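Simulation Cell Reviewer, Robot Safety Practice (contract, part time)

Zedex, Methods and Standards group
Remote, US hours. Two openings. Start in July.
Posted by Montserrat Ortuño

Quick version first, full text under it. We need two people to go through simulated robot cells and check them against our house rules before anybody builds the real thing. Four month contract, can be extended. You need to know robot safety practice and you need to write a clear finding. You do not need to be a programmer.

What this is

Zedex writes cell rules for small shops that run tabletop arms. One table, one arm, one gripper, small parts in a tray. The rulebook is called Clilaretti, 82 rules right now, some of them good and some of them overdue for a rewrite. Floor marking, reach, where the stored goods stand, what may be left on the table, how a tray gets placed, what the gripper does on a stop. Every cell is laid out in simulation and a reviewer signs it or sends it back.

Right now that reviewer is mostly Hauwa Olaniyan and she has a queue. Hence this ad.

A lot of the job is looking at renders. Low views, high views, close ones. You get the layout file too but plenty of trouble shows up first by eye.

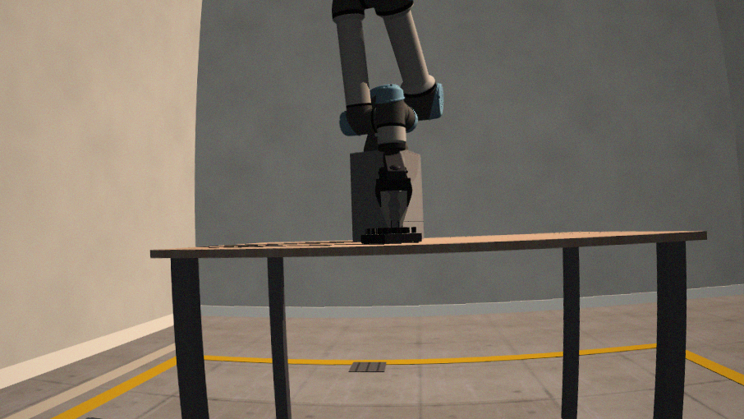

Then you write it up. Rule number, what you saw, what has to change, who owns it. Short. If a finding needs a page it is probably three findings. We don't grade cells and we don't do scores, a cell is signed or it is open.

You also get a say in the rules themselves. When a rule can't be checked from a layout, we want that in writing so it can be fixed or dropped. Bukola Onuoha keeps the rulebook and answers fast, usually same day.

What you'll do

Review cell layouts against Clilaretti, write findings, sign or return.

Check marked floor zones against the arm's full reach, including the gripper and whatever it is holding. Not the reach on the data sheet.

Look at what stands near the zone. Boxes, racks, bins, anything a person would walk over to fetch. Is there a way to it that stays outside the yellow lines? Are the lines complete, and if there is a gap is it a planned entry or did someone just forget?

Check the table. Tray position, clear area around it, items left out that the task doesnt call for.

Run the stop cases with the sim team (Kourosh Ghaffari's people). They drive, you watch and write.

Sit in on the rules call, Monday, 2 pm Eastern. Camera optional.

Floor and table checks are done from a high view, with storage and walkway in the same look:
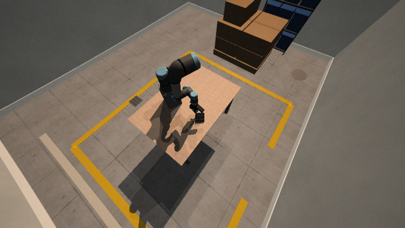 What we need from you

Real time spent around robot cells. Integration, maintenance, safety, operator, all fine. Tell us which.

Working knowledge of ISO 10218 and how a risk assessment is put together. You should be able to explain to a shop owner why a painted line on a floor doesn't stop an arm.

Plain writing. Most of the shops reading your findings have no safety department.

Comfortable saying no. Returned cells make people grumpy, and some of them will call you.

Steady internet and a screen big enough to look at layouts all day.

Nice to have

Any simulation tool at all, we'll train you on ours. Experience with small grippers and tray work. Spanish helps with two of the shops.

Not needed

A degree. A portfolio. A cover letter longer then half a page.

Ground rules for reviewers

You never review a cell you helped lay out. No exceptions, not even small ones.

You don't sign on a verbal promise. Changed layout comes in, you look again, then you sign.

A signed layout is not a safe cell. The real one still gets its own risk assessment on site, with people standing in it. Please keep that sentence in mind, we put it on every report.

If you're unsure, leave it open and ask.

Hours and pay

Part time, days are up to you apart from the rules call. Paid hourly, rate depends on experience and we'll tell you the number in the first call, before you do any work for us. Review exercise is paid as well.

How to apply

Send a resume and one finding you have written, or would write, on any cell you know. Take names and company details out first. Use the form on the Zedex jobs page and pick "Reviewer" in the drop down. Ikechukwu Abubakar reads all of them and sets up the calls.

After that its one call and one paid exercise, then a yes or no. Questions about the work itself go to Hauwa, questions about contracts to Montserrat.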